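July 24, 2019

Glaze tests, second round. Carrying on from the May batch, where the tin white crawled on every tile with a sharp edge.

Mixed four small lots first thing, all from the same bucket of base. Lot A is the recipe as written in the Brodwood sheet. Lot B has less china clay. Lot C uses calcined clay for half of it. Lot D is the same as C with a pinch more gum. Sieved each one twice through the fine mesh. C was slow going through and I had to push it with the rubber. Left them standing while I wiped down the tiles.

Tiles are the buff stoneware, 83 of them, bisque fired last week. Two had hairline cracks near the hole and went in the bin. I numbered the backs with iron oxide, A1 onwards, and wrote the list on the inside of the cupboard door because the clipboard has gone missing again. Violeta Huenchumán has it down as hers, so ask her first.

Dipping: three seconds, held by the foot, top edge down. A and B dried to the touch quickly. D stayed tacky and took a thumbprint when I moved it too soon (D9, ignore the mark on the face). On A there were fine cracks in the dry coat along the top edge before it ever saw the kiln. I rubbed half of those down with a fingertip and left the rest alone, so we can compare. The rubbed ones are marked with a dot.

Weighed the dry coat on 27 tiles. Spread is wider than I would like. Probably my dipping, as the thick ones all come towards the end of each run when the bucket had settled. Stir between every tile next time, not every few.
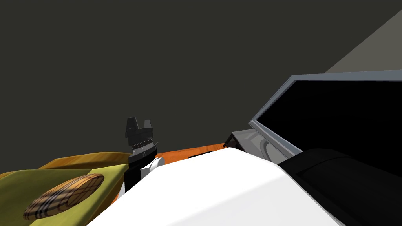
White and black against dark grey, rendered.

Kiln: packed the small one, A and B on the lower shelf, C and D above. Should have mixed them. If the top shelf runs hotter again we won't be able to tell clay from heat, so I put one spare A tile at the back of the upper shelf as a check. Cones at front and back on both shelves. The Szilágyi controller still loses its program if the lid switch is knocked, so I entered it after closing up and read it back twice. Slow to 217, hold one hour, then on as usual. Vent plug left out for the first part.

Ciso delivery came short by one bag of whiting. Rang them and they will send it with the next lot. There is enough for these tests but not for the big bucket, so please don't make up any of the liner glaze before then.

The Grusmont feldspar looks coarser than the old stock. Rubbed some between finger and thumb beside the old and the difference is plain. Not used in any of today's lots. It needs its own set of tiles before it goes near anything for sale. I have put tape round the lid.

To do:
Unpack when under 83 degrees, and no peeking before.
Photograph the tiles by the window, face on and edge on.
Check the A tile at the back against the lower shelf.
Re-dip any spare tiles from C with the bucket stirred each time.
Order a second fine sieve. The rim on the present one is coming away and I found a bit of solder in lot B. Picked it out, but B4 to B6 may show a speck.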